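Bedspread

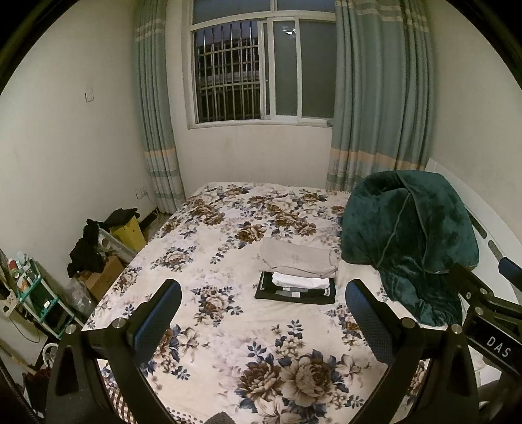 This page was last edited on 8 March 2018.

A bedspread is the outermost cover of a made bed. It lies over the sheets and any blankets or quilt, and its main uses are to keep dust off the bedding and to give the bed a finished surface during the day. In everyday speech the word overlaps with coverlet and counterpane. Trade usage is stricter: a bedspread covers the pillows and hangs to the floor or close to it, while a coverlet ends a short way below the mattress.

Construction

Most bedspreads are a single layer of woven cloth with a hem on all four sides. Cotton and cotton-polyester blends are the usual fibers. Quilted types have a face cloth, a thin layer of batting and a backing, held together by lines of stitching. Wide looms allow a double-size spread to be made in one piece. On narrower looms the cloth is woven in panels, and the seams are placed toward the sides so that the center of the bed shows an unbroken surface.

Edges may be plain, bound, fringed or scalloped. A printed border is common on flat cotton spreads and is sometimes backed with a second cloth in a check or stripe.

Pattern

Floral prints are among the most common designs. A large-scale floral normally uses a pale ground, such as cream, with blossoms in two or more tones and leaves in a contrasting color. Some designs add a faint second set of flowers behind the first, printed in a weak gray or lavender, which fills the ground without adding strong outlines. The distance at which the design repeats is fixed by the printing screen or roller. The Hervieu pattern books list florals by repeat, and the same drawing may appear at more than one scale.

Bedspreads are sold alone or with matching pillow covers. Curtains are often bought separately and need not share the print; plain curtains with banded hems are a frequent choice in small bedrooms, where the window may be directly behind the bed.

Use

The spread is laid last, centered, and smoothed from the middle outward. Because the surface is wide and flat, a made bed commonly serves as a work area for folding laundry. Folded garments are stacked on the spread before being moved to a drawer or closet, with larger items usually at the bottom of the pile. Garments with metal trim can pull threads in loosely woven cloth.

Care

Printed cotton spreads are washed separately in cool water for the first 2 washes. Heavy quilted spreads may exceed the capacity of a household machine. Line drying in shade limits fading. The Wivholm care tables give a drying time of 24 hours for quilted spreads indoors.

See also

Blanket
Coverlet
Duvet cover
Quilt
Valance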